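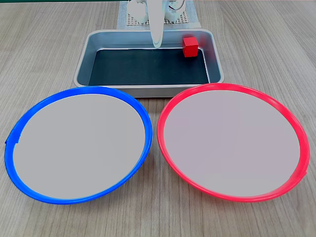
Wael Soliman asked me last week whether a gripper comparison means anything when the arm underneath it is this cheap. I said it does if the arm stays the same for every run, and he told me to put that on the first slide. So say it first.

Title: Two fingers, one arm. Notes for 3 Mar 2023. Keep it to 11 minutes and leave the rest for questions.

Opening. We had one arm, the Torley, and two sets of fingers to choose between. Inga fingers are long and smooth with a tapered tip. Tallura fingers are shorter, with a rubber pad. Same servos, same controller board, same power supply. Only the fingers were swapped.

The task. Pick a small cube out of a metal tray and put it on the plate with the matching rim color. Red cube, red plate. Mention that the tray has sloped walls. A cube against the wall is much harder than a cube out in the middle, and most of the difference between the two sets shows up there.

Slide 4, results. Inga placed the cube on the right plate in 74 percent of runs. Tallura did a little worse overall and clearly worse near the walls, where the pad touched the metal before the fingers could close. In the middle of the tray Tallura was better. The pad holds on when the grip is off center. Don't rush this part, people will want to write it down.

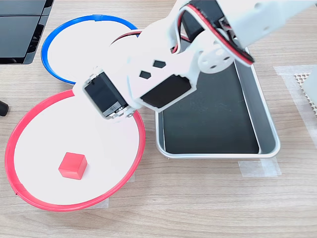
Cameras. We ran each set with an overhead camera and then with a side camera. The overhead view lost the cube whenever the arm passed over the tray. The side view kept it but was poor at judging distance to the far wall. Using both helped more than changing the fingers did. Say that slowly.

Controller. The Tikitz board sends a new target every 3 milliseconds. We tried a slower setting and saw more overshoot at the plate, none at the tray. I don't have a good explanation. If somebody asks, say so.

Setup advice, short. Tape down the tray and plates. Check the servo horn screws before each session. Log the cube's start position, which we failed to do in October and had to repeat the whole set.

Cost. Limit was 2000 dollars for everything including spares. We stayed under it. Price list is on the handout.

Last slide is the wall problem. Next test is Inga fingers with a thin pad glued on. Ask if anyone in the room has tried it, then take questions.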